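Klinhom Student Robotics: people wanted for the Rurkton project

Posted 1 Aug 2018

We need people. Ten spots, students mostly, but anyone over 16 can apply. No experience needed, really. If you can hang up a coat you can do this.

What it is: the Rurkton project is our club's entry for the Busomitz home chores challenge, finals in May. Teams get a robot to do everyday jobs around a house. Ours is clothes. Hangers, hooks, pegs, folding if we get that far. Before the robot can try it, people do the job by hand with the gripper, over and over, and we save the recordings.

What you'd do:
Pick up hangers with the hand-held gripper and move them on and off a coat rack
Repeat. A lot. We have 81 good runs so far and want 351
Write down what went wrong, short notes are fine
Help sort the recordings afterwards (laptop work, sitting down)

Sessions run 50 minutes, then a break. Two sessions a visit is plenty, your wrist will tell you. Come to at least four visits please, training people who vanish after one is alot of work for us.

Also looking for one person who can write some Python and one who likes fixing small parts. Say so in your email if thats you.

Not paid, sorry. Snacks, bus fare back, and your name on the team list. Justance students can count the hours toward their project class, ask your teacher first.

Wooden hanger with the metal hook, held in the gripper by the coat rack:
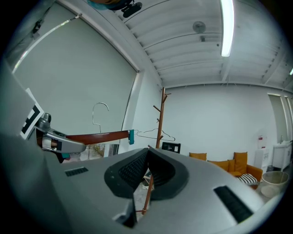

Do I have to come to the finals in May?
Only if you want to. The travel team gets picked later and most of the work is done before then.

To apply: send a few lines to Buppha Intarasuk at the club desk. Name, age, which afternoons you're free, left or right handed. Under 18 needs a signed form from a parent, pick one up at the desk. Spots go in the order emails come in.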